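Journal > Hotel interiors > Drembridge diary

2024-06-17

Carpet day! I was up before the alarm, and I was at the Hesia so early that the night porter let me in through the kitchens, and I got to see the ballroom with all the dust sheets off and no one in it. I've been looking at that floor on paper since December and it still felt bigger than I remembered.

Stotex sent the first rolls down overnight. The whole order is 2193 square yards, ballroom and both corridors and the stair landing, and it's all one design, which is the part I fought for. Hotels so often give you a grand room and then a corridor in something beige and sad, and you feel the drop the minute you walk out. Now the fern pattern starts big in the middle of the ballroom and gets smaller as you go toward the bedrooms, until by the lifts it's only a little curl in the corner of each repeat. I drew that curl on the back of a train ticket. Seeing it woven, in wool, in the right green, made me laugh out loud (the fitters were very polite about it).

The green! We went through so many greens. The one we picked looked like pond water under the lamps in the sample room and I had a bad week over it, but with daylight coming in from the garden side it goes soft and mossy, and it sits so well against the old oak doors. I'm so glad we held our nerve.

The fitters had the underlay down on the window half by mid-morning and I stayed much too long watching them work the first seam. They use a curved iron and a kind of tape and then somebody leans on it with a flat board, and afterward I got down on my hands and knees and could not find the join. I had to be shown. One roll has a pulled thread near the end, maybe a foot in, and it'll be lost under the stage anyway, so I said leave it.

Less good: the stair rods. They came in the wrong finish, bright instead of aged, all of the ones for the main flight. Rahman will take them back and redo them, and it puts the stairs 4 days behind. I was cross until lunch. Then I had a cheese roll on the terrace and thought, well, the stairs can't be carpeted until the painters finish the spindles, so it hardly matters.
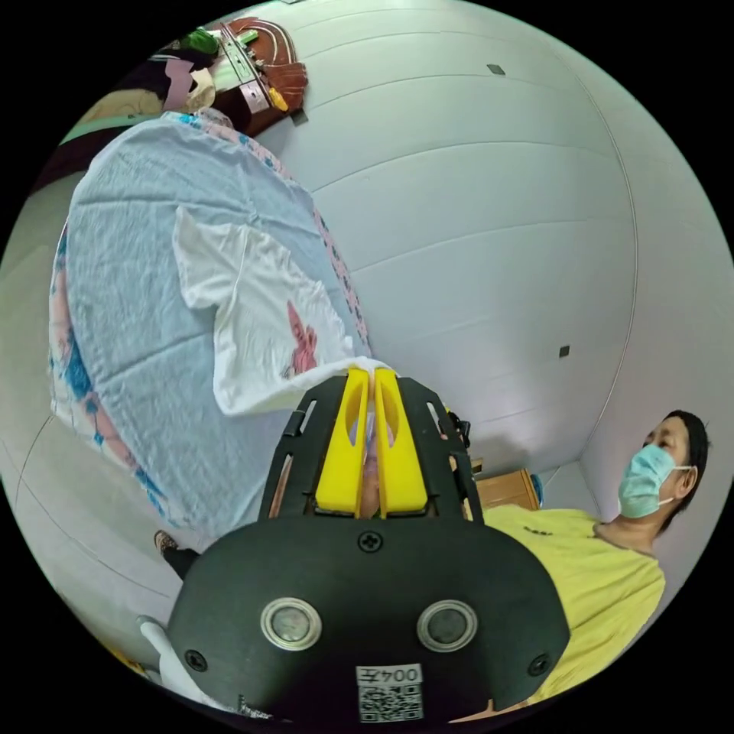 Black housing, yellow fingers, label 004.

After lunch we did the chairs. The ballroom seats 556 for dinner, and the old gold chairs are all going. We tried the new ones around one table at the full width, 60 inches across, and there's proper elbow room at last. The seat pads are a rusty pink that I was told would fight with the green. It doesn't fight at all, it sings! I sat in every place at that table like Goldilocks.

Left at six with fluff all over my trousers. Tomorrow the corridor, and the tricky turn by the linen room where the pattern has to bend. I've cut a paper version to take with me. Must remember knee pads and must ring Stotex about the spare roll.

3 comments

fernlover
We had our wedding dinner in that ballroom back when the carpet was maroon swirls. Can't wait to see the green.

stairs_and_landings
Aged finish every time. Bright rods show each fingerprint. Do you know if they'll be keeping the old brackets?

mossy
Please post the turn by the linen room when it's done, I have a corridor just like it and have been putting it off for years.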